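Zatix Laboratory Equipment Support
Ticket 1163-226
Product: Skoner bench stand for single-channel pipettes
Category: Liquid handling / storage and accessories
Priority: Normal
Status: Resolved
Submitted by: Rullura Teaching Laboratory, Bench Services

Summary of issue

Pipettes placed on the stand do not hold their position. They rotate on the crossbar during the working day and come to rest at an angle that differs from one check to the next. The stand also rocks when a pipette is removed with one hand.

Original request

The laboratory operates a number of Skoner bench stands at its teaching and preparation stations. One stand, located at the preparation station, has been reported by staff on several occasions since October. A pipette that has been hung upright in the morning is later found leaning. On two occasions the pipette was found on the bench beside the stand. It was taken out of use each time and checked before being returned to service.

The stand was purchased together with the other stands in the laboratory and has been in regular use since that time. The other stands do not show the problem. The laboratory requests advice on whether the stand can be corrected on site or should be returned.

The pipettes in question are of the Mrema single-channel manual type, 300 microliter maximum volume. No changes have been made to the pipettes. The station surface is covered with a cloth, in accordance with the laboratory's practice for that room.

Zatix Support, first response

Thank you for the report. Before a return is arranged, please carry out the following checks and record the result of each.

1. Remove all pipettes from the stand and store them upright elsewhere.
2. Place the stand on a bare, level surface. Press down on each end of the crossbar in turn. Note whether either foot lifts.
3. Hold one leg and attempt to turn the crossbar by hand. The crossbar should not turn.
4. Inspect the crossbar for cleaning residue, oil or adhesive.
5. Inspect the inner face of the pipette holder. The liner should be present, flat and free of cracks.
6. Hang one pipette without a tip and leave the stand undisturbed for 10 minutes. Record whether the pipette has moved.

Please do not tighten the end screws at this stage. The screws are to be loosened and retightened in sequence if an adjustment is found necessary, and additional force applied beforehand may mark the legs.

Customer response

The checks were completed in the order given.

Check 2: On the bare bench, neither foot lifted when pressure was applied at the left end. At the right end, there was slight movement at one corner of the foot.

Check 3: The crossbar turned by a small amount with moderate hand force. It did not turn freely.

Check 4: A thin film was found on the crossbar. It came off on a dry wipe and left the surface with more grip than before. The laboratory's cleaning schedule calls for the stands to be wiped down at the end of each session with a general surface product. The product was changed at the start of the current term.

Check 5: The liner in the holder was present. No cracks were found. The inner face felt slick.

Check 6: The pipette moved during the period. The movement was small but was confirmed against a pencil line on a card placed behind it.

The laboratory also asks whether a dent in the crossbar could be the cause. The dent is shallow and was not recorded when the stand was received.

Zatix Support, second response

The results point to two separate conditions. The first is reduced friction between the holder and the crossbar, caused by the film described under check 4. The second is a loose joint between the crossbar and at least one leg, which accounts for the rotation described under check 3 and may account for the movement at the foot.

A shallow dent does not by itself affect the hold, provided that the holder is not seated directly over it. The holder needs contact with the round surface along its full width. Please position holders away from the dented area.

Please proceed as follows.

Cleaning. Wipe the crossbar with a lint-free cloth dampened with 70 percent alcohol. Repeat with a fresh cloth until no residue is picked up. Clean the inner face of the holder in the same way. Allow both to dry fully before the holder is refitted. Do not use polish, silicone spray or any product that leaves a shine.

Adjustment. Loosen the end screws at both legs by one half turn. Set the stand on a bare, level surface and press the crossbar down evenly so that both feet sit flat. Tighten the left screw until it is snug, then the right, then return to the left and finish both. Confirm that the feet are still flat before any pipette is hung.

Placement. The stand may be used on a cloth, but the cloth should be a single layer, pulled smooth and free of folds beneath the feet. A fold under one foot produces the same rocking as a loose joint.

Please send a photograph of the stand in its normal working position after the adjustment, together with the result of a repeat of check 6.

Customer response

The cleaning and adjustment were carried out as instructed. Three cloths were required before no residue was picked up from the crossbar. The end screw at the right leg was found to be less tight than the one at the left. After adjustment, both feet sat flat on the bare bench and the crossbar could not be turned by hand.

The repeat of check 6 was performed on the bare bench. No movement against the pencil line was recorded.

The stand was then returned to the preparation station. The requested photograph is attached.

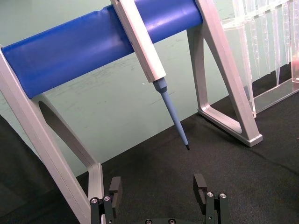 Attachment 1: Stand with one single-channel pipette on the crossbar, no tip fitted. Tip rack at right.

The laboratory notes that the pipette hangs at an angle in this position and asks whether that should be treated as a continued fault.

Zatix Support, third response

Thank you for the photograph and the test result.

An angle alone is not treated as a fault. The holder can be set at different points around the crossbar, and the pipette will follow the direction in which the holder has been set. The point to be confirmed is whether the angle changes while the stand is left alone. Please mark the position with the card as before and check it at the end of a full working day.

The attachment shows the dent on the upper side of the crossbar, slightly to the left of center. This agrees with the earlier report of a shallow dent. No replacement of the crossbar is proposed on that basis. The earlier advice on keeping holders clear of the dent continues to apply.

With respect to the surrounding bench area, please allow enough space between the stand and the tip rack for a pipette to be lifted off without contact. The lower end of a hanging pipette should also remain clear of the bench covering. Tips should be ejected before a pipette is hung, as the laboratory has done in this case.

Customer response

The position was marked at 8:30 a.m. and checked at 4:45 p.m. The pipette had been removed and rehung during the day by staff following the normal routine, and the holder itself was not handled. No change in the position of the holder was found. The stand did not rock when the pipette was lifted off with one hand.

The check was repeated on the next working day with the same result.

The bench cleaning instruction has been amended. Stands are now wiped with alcohol only, and the general surface product is restricted to bench tops. The amended instruction has been placed at each station. The remaining stands were wiped down at the same time, and a light film was found on two of them, although neither had been reported.

Resolution

Cause: Residue from a surface cleaning product on the crossbar and holder liner, together with a loose end screw at the right leg.

Action: Crossbar and liner cleaned with alcohol. End screws loosened, stand leveled, and screws retightened in sequence. Cleaning instruction amended by the customer.

Parts supplied: None.

Return required: No.

Follow-up: The customer is advised to check the end screws at the start of each term. If the crossbar can again be turned by hand after the screws have been retightened, a replacement screw set should be requested under this ticket number.

Ticket closed with the agreement of the customer.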